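Blackwood Field School
Home | Courses | Field Notes | Workshop Tips | Contact
Search this site Go
Print this page | E-mail this page

Workshop Tips: Cleaning, Drying and Labeling Finds at Camp

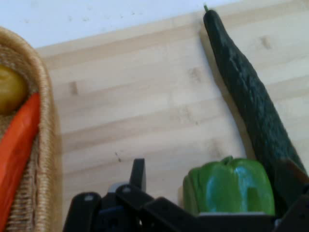 Most damage to small finds happens in the first day or two after they leave the ground. The tips on this page are the ones we give new students at the Blackwood camp each June, with a few additions from Marcus Lyons, who ran the wash station for three summers.

Before you wash

Sort first. Fired pottery and most stone flakes can go in water. Bone, shell, metal, charcoal and anything with paint or residue on it should stay dry until the lab supervisor has looked at it. If a sherd feels soft or leaves powder on your thumb, put it with the dry group.

Keep one bag open at a time. Put its label where you can read it while you work, under a stone if there is wind.

Washing

Use plain water, no soap. A soft toothbrush is fine for the faces of a sherd. On the broken edges, dab and do not scrub, or the pieces won't fit together later. Change the water when you can't see the bottom of the tub. Pour it through a 3 mm sieve before you dump it and check what is left in the mesh.

Flakes that may be used for edge wear study get a rinse and nothing else.

Drying

Dry in the shade with air moving underneath. Window screen stapled to a simple frame works well. Newspaper is a poor choice, as the ink can come off on pale pottery. Full sun will crack bone, even bone that seemed sound when it was lifted.

Leave everything overnight at least. Thick sherds can need two days. Bagging damp material brings mold, and the mold usually eats the paper label first.

Labels

Write the label in pencil or archival pen, never ballpoint. Put site, unit, level, date and initials on it, in that order. One label goes inside in its own small bag and the same information goes on the outside in permanent marker.

To mark a number on the find itself, brush on a thin strip of clear lacquer, let it dry, write the number, then cover it with a second coat. Choose an inside surface and stay off the edges. Hipólito Lagos uses a size 0 brush and thins the lacquer slightly in hot weather.

Packing

Heavy bags at the bottom, bone at the top in a rigid box. Leave a little slack in each bag and punch two pinholes near the seal. Last season we sent out 68 boxes, and the few breakages were all in boxes filled past the line.

Keep a copy of the box list somewhere other than the truck.

Questions about bone or shell should go to Azadeh Azimi at the lab.

Last updated 20 October 2018

Print this page | E-mail this page
Back to Workshop Tips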